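2018年7月18日

朝から曇り。六時前に目が覚めて、そのまま起きた。窓を開けたら風が海のほうから来ていて、洗濯物は乾きそうだったのでシーツまで洗った。

ニッドソープに越してきて二度目の夏になる。去年の今ごろは荷物の段ボールに囲まれていて、庭のことまで手が回らなかった。今年は春から少しずつ土を起こして、豆とじゃがいもとスグリをやっている。スグリは前の住人が植えたもので、わたしは枝を切っただけだ。それなのにいちばんよく採れる。

今日はそのスグリでジャムを煮た。朝食のあとに摘みはじめて、終わったのが十時すぎ。棘で左手の甲を引っかいた。軍手をすると実をつぶすので、結局いつも素手になる。色のついたのとまだ青いのが混ざっているが、青いのが入っているほうがよく固まると隣のオグリーファさんの奥さんが言うので、分けずにそのまま使った。

一回目は砂糖500グラムで煮た。去年もらったレシピの紙には水を入れるとあるのだが、どのくらいか書いたところが染みで読めない。コップに半分入れてみたら多かったらしく、なかなか煮詰まらなかった。皿に落として傾けるとまだ流れる。もう少し、もう少しとやっているうちに鍋の縁が焦げついた。味は悪くない。少し苦いが、チーズと食べるなら気にならないと思う。

二回目は水を大さじ二杯まで減らした。今度は早かった。火を止めてから灰汁をすくい、瓶に詰めた。瓶は全部で七つ。ひとつは蓋が合わなくて、冷蔵庫に入れて先に食べることにした。

鍋は湯を張って置いてある。焦げは明日こすればいい。 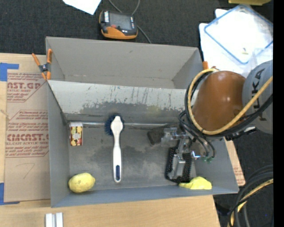
白い柄の食器ブラシ。毛は紺色。

昼はパンと卵。午後、郵便局まで歩いた。姉あてにジャムを送るつもりだったが、瓶がまだ温かかったので今日は手紙だけ出した。局の窓口は二人待ち。前の人が小包の書類を書き直していて、しばらくかかった。掲示板に八月の朗読会の紙が貼ってあった。エーヴァ・ギャラハーという人が自分の詩を読むらしい。知らない名前だが、会場が近いので行ってみてもいい。日にちを控えるのを忘れた。

帰りに金物屋に寄り、瓶の蓋を見た。サイズがいくつもあって、うちのがどれに合うのかわからない。店の人に瓶の口の寸法を聞かれて答えられず、何も買わずに出た。次は瓶を持っていく。

坂の途中で233番のバスに追い越された。あれに乗ればよかったと思ったが、歩いたおかげで途中の石垣のフクシアが見られた。ずいぶん咲いている。挿し木で増やせるものか、調べること。

三時に電気の検針の葉書を書いた。カーケントの会社はまだ葉書でも受けつけてくれるので助かる。メーターの数字を読むのに踏み台がいる。先月より少し減っていた。暖房を使わなくなったのだから当たり前だ。

夕方になって雨がぱらついたので、シーツを慌てて取りこんだ。だいたい乾いていた。端のほうだけ湿っていたので椅子の背にかけてある。

夕食は豆のスープ。庭の豆を初めて使った。筋が思ったより固く、半分くらいは口に残った。採るのが遅かったのだと思う。明日の朝、残りを見て、大きいのは全部採ってしまうことにする。小さいうちなら塩茹でで食べられるはずだ。玉ねぎが最後の一個だったので、買い物の紙に書き足した。あとは小麦粉、マッチ、切手。

夜は本を読んだ。図書館で借りた灯台守の回想録で、五章まで来た。前半は天気の話ばかりだったが、このあたりから補給船が来なくなる冬のことになって、おもしろくなってきた。油の残りを毎晩測って書きとめるところがいい。返却は来週なので間に合いそうだ。

九時ごろオグリーファさんが猫を探しに来た。うちの物置にいた。扉を閉めたときに中に入りこんでいたらしい。礼に玉ねぎをもらったので、買い物の紙からは消した。お返しに二回目のほうのジャムをひと瓶渡した。焦げたほうも味見してもらえばよかったかもしれない。

引っかいたところが少し赤い。消毒だけして寝る。明日は豆、鍋、それから姉の小包。瓶を包む新聞紙が足りるかどうか、先に見ておく。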